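What the Second Arm Really Costs

Sat 5 July

I promised a few of you a post about money, and I've been putting it off all week because money posts are never as fun as the ones where I get to complain about socks. But the coffee is made and the spreadsheet is open, so let's go.

For anyone new, I've been building a little laundry folding bench in the back half of my workshop here in Hawthorne. Two arms, one table, and a great deal of patience (mine, and my family's). It started as one arm. I bought it secondhand from a small shop in Durkport that was clearing out, drove home with it on the passenger seat with the belt on, and felt very clever for having spent so little. That lasted until I asked one arm to fold a shirt. You can do it, sort of, the way you can button a coat with one mitten on, but I got tired of it fast and started pricing a second.

I gave myself $4,000 for the whole of the second side, and I wrote that number on an index card and stuck it over the desk so I couldn't pretend later that it had been some other number. Then I did what I always do, and spent nearly all of it in my head on the arm itself. The arm has a price on a web page, you see, and it's such a satisfying thing to type into a cell. Everything that goes with the arm has to be dug up piece by piece: the mount, the power supply, a longer cable than the one that comes in the box, a stop button you can reach from where you stand and not from where you wish you stood. Shipping! I had left out shipping entirely, and arms are heavy.

My friend Asuka Matsuda, who has bought far more equipment than I ever will, looked over my first version and told me to add a line called "fingers" and put real money in it. I thought she was being fussy. I had fingers, they came with the grippers. She just told me to leave the line in and come back to her after a month of shirts.

Well, she was right, and I've told her so twice. The ones that came in the box were fine for blocks and little boxes, but knit cloth is another thing altogether. It slides, or it bunches up, or you get a pinch of the layer underneath that you never wanted. So mine are wrapped in blue painter's tape, and painter's tape has turned into a regular item on the hardware store list. I buy it at $7 a roll and I go through more than I'd like to admit. I still come out ahead of the rubber pads I was looking at from Cusevier, which were $64 a set, and I would have needed two sets and probably a spare. 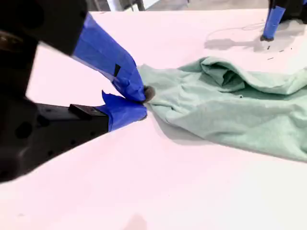

Posted by Asher

The pale green knit is one of my favorites to practice on, partly because it's soft enough to crumple into every shape you don't want. It's a good test of whether a grip takes a neat little pinch or a big handful, and that question is what I ended up building the rest of the budget around. If I'd started there, I would have shopped in a very different order.

So, what would I do if I were starting the list over? I'd begin at the fingertips and work backward. First, what are you picking up, and what does it take to hold it? Put money down for trying three or four things, because your first idea will be wrong and you'll want to be able to shrug about it. I set aside $100 for that now, every quarter, and I don't scold myself for spending it.

Then the table. I went with plain and white, and I'm happy with it, though I'd buy it a size larger if I had the room. Two arms need more elbow space than you'd think from the drawings, and all of that cloth has to go somewhere when it's spread out flat. Measure with a real shirt. I measured with a dish towel and regretted it.

Cables come after that, and I mean cables as their own line, with clips and sleeves and a spare of each. Then the stop button, then the power, and only then the arm. Put that way around, I could see that the nicer Stirnport model I'd been mooning over would have left me without a penny for the rest, and I bought the plainer one and haven't missed the nicer one at all. (All right, I've missed it a little. It comes in a very handsome gray.)

The other thing I've learned is to leave a gap in the calendar as well as in the budget. I had planned to have both arms folding by spring, and the mount alone was held up long enough that I repainted the workshop door while I waited. My next big purchase is a better overhead light, and I've put that down for September and am trying very hard not to look at lights before then.

If you've priced out something like this yourself, I'd love to hear which line you forgot. Leave it in the comments and I'll add it to my spreadsheet, which has plenty of blank rows now that I know better. Next week, back to socks.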